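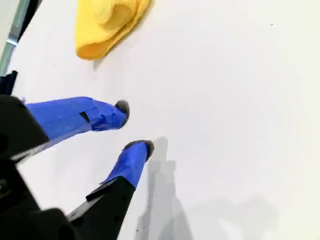 How to Speak at a Nalley City Council Meeting

Anyone may speak at a regular meeting of the Nalley City Council. You don't have to own property or be registered to vote, and you don't have to live inside the city limits. The steps below cover regular meetings only. Zoning hearings have their own sign-up sheet and their own time limits.

Find your item on the agenda

The agenda is posted on the city website and on the board outside the clerk's office on Oris Street. Look for the item number next to the subject you care about. Write it down, as the form asks for it.

If your subject isn't on the agenda, you can still speak during general comment at the end of the meeting. The council can't vote on anything raised in general comment, but members can ask for it to be placed on a later agenda.

Items marked "consent" are passed together in one vote without discussion. To speak on one of them, ask the clerk before the meeting starts to have it pulled. A council member has to agree to this, so call or email your member the day before if you can.

Fill out a speaker form

Forms are on the table by the chamber doors and can also be filled out online. Online forms close at 12 noon on the day of the meeting. Paper forms are taken until the item is called.

You will need to give:

Your name
The agenda item number, or "general comment"
Whether you are for, against, or neutral

Your street address is optional. Forms are public records, so leave off anything you don't want others to read.

Prepare what you will say

Each speaker gets 3 minutes. Read your comments out loud at home with a timer. Most people find they have written too much. Cut the background first and keep the part where you say what you want the council to do.

Say it early. "I'm asking you to vote no on the Adjei Avenue parking change" is a good first sentence. Then give your reasons. If you live or work near the place in question, mention it.

If you have handouts, bring 12 copies and give them to the clerk, who will pass them out. Don't walk up to the council table yourself.

At the meeting

Meetings start at 6:30 p.m. in the Imano Building, second floor. The chamber seats up to 100. When it fills, people are sent to the overflow room down the hall, where the meeting is shown on a screen. Speakers waiting there are called by name over the loudspeaker.

When you are called, go to the microphone and state your name. Speak to the council as a whole and not to the audience or to staff. A yellow light comes on when you have 29 seconds left. At the red light, finish your sentence and sit down.

Council members usually won't answer questions during comment. If you need an answer, put the question in writing and ask the clerk which department should get it.

If you can't attend

Send written comments to the clerk, Solange Pimentel, with the item number in the subject line. Comments received by noon go to members before the vote. Later ones are added to the record after the meeting.

To request an interpreter or a hearing device, call the clerk's office at least two business days ahead. The September meetings fill up early because of the budget, so send requests for those as soon as the agenda is posted.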